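Section 3. Recording a Task by Hand

This section covers recording a task with the Colavstead hand tool. For recording over a remote link, see the Cloritau Remote Station guide. Complete Section 2 (charging and pairing) before you start.

3.1 Before you record

1. Check both fingers for play. Hold the tool still and push each finger sideways. If a finger moves at its mounting block, tighten the screws with the small driver from the kit.

2. Wipe the finger pads with a dry cloth. Do not use alcohol or glass cleaner on the pads.

3. Turn the tool on and wait for the status light to stay green. A blinking light means the tool is still finding its position.

4. Open the Khoury app on the paired laptop and choose New Task. Enter a short name that says what is done and to what, such as "move mouse onto pad". The name cannot be changed after the first take is saved.

CAUTION: Keep your free hand away from the fingers when you squeeze the trigger. They close with enough force to pinch skin.
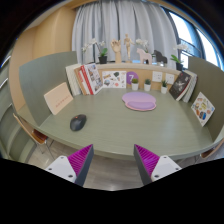

Choose one task and decide where it starts and where it ends before you squeeze the trigger for the first time. A good first task has one object and one target. On a table set up with a computer mouse and a mouse pad, the mouse is the object and the pad is the target, and the take ends when the mouse has been let go on the pad and the fingers are clear of it. Things standing farther back, such as the potted plants and books along the ledge, can stay where they are as long as the fingers do not have to pass near them.

3.2 Recording a take

1. Stand or sit where you can reach both the object and the target without taking a step.

2. Hold the tool level with the fingers open. Press the record button once. The tool beeps.

3. Wait for 2 seconds without moving. The software uses this pause to set the starting position.

4. Move to the object at a slow, even speed. Bring the fingers down on either side of it and squeeze the trigger until the pads touch.

5. Lift, carry and set down the object. Do not drag it unless dragging is the task.

6. Open the fingers fully, back away, and press the record button again. Two beeps mean the take is saved.

Note: If you drop the object, stop and delete the take. Do not pick the object up and carry on - the robot will learn the drop as part of the task.

3.3 Changing the start

Move the object a little before each take and turn it to a different angle. Move the target every 3 takes. If every take starts from the same spot, the arm will only work from that spot.

Two people can share a task, but each should record under a separate operator name. At our Plarkcombe shop, Trefor Owen and Mark Anthony Layug recorded 2,081 takes between them, and keeping the names apart made it much easier to find a batch where the tool had lost its position.

3.4 If a take is rejected

"Tracking lost": The camera on the tool was covered or moved too fast. Slow down and record again.

"No grasp found": The trigger was not squeezed far enough. Check the trigger range under Settings, then Tool.

"Start not still": Repeat step 3 of 3.2.

If the same message comes back after a restart, run the calibration in Section 5.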